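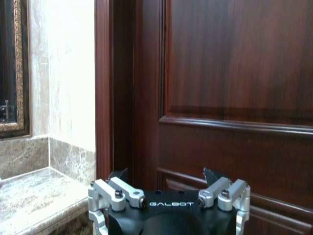 About Arnstead Language School

Arnstead Language School opened with one evening class in Spanish. We now teach six languages to adults and teenagers, and last year 379 students finished a course with us.

Classes run for 90 minutes, once or twice a week. Groups are small, and you are placed by level after a short conversation with a teacher. Beginners can skip that step and sign up directly.

Our main building is on Koo Street, with a second set of classrooms above the Lunum Bakery – use the side door after 6 p.m. The lending library has 2,889 books and is open to current students on Saturday mornings.

We are a nonprofit. Fees cover most of our costs, and the Jerolon Fund pays for 114 reduced-fee places each year. Applications for those open in October. Forms are at the front desk.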